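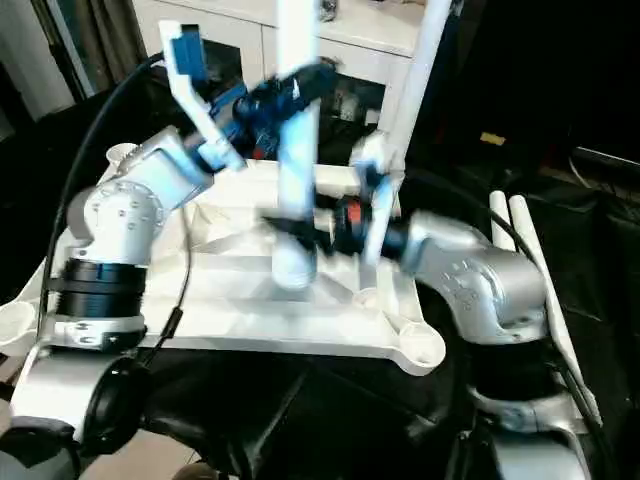 Ticket 398: shelf stand from Skeston, posts do not stay in the base
Opened by: Zewditu Workneh
Date: 17 September 2022
Status: open

I am writing about the small plastic stand which I ordered in July for the store room. The problem is with the posts: they go into the cups of the base, but after one or two days they lean and the upper shelf becomes not level. The base is the white one with the raised diagonal ribs and the round cups at the corners, so I believe it is the Flurkamo model and not the older Mohmand, which has a smooth base. Please correct me if I am wrong.

What I tried until now:

1. I cleaned all cups with a dry cloth and put the posts in again. No change.
2. I exchanged the posts between the corners. The lean stays with the same corner, so I think the post is good and the cup is too wide.
3. I put one layer of paper tape on the end of the post. It was better for 3 days, then the same again.

The load is small, only folded towels. The floor was checked with a level and it is flat.

Reply from Dalton support desk:
Thank you for the clear list. Please measure the inside of the bad cup at the top edge. It should be 27 mm. Do not use glue, as the base can not be exchanged after that.

Reply from Zewditu Workneh:
I measured two times and it is more than 27 mm at the bad corner. The other corners are correct. Please send a new base only, I will keep the posts and the shelves.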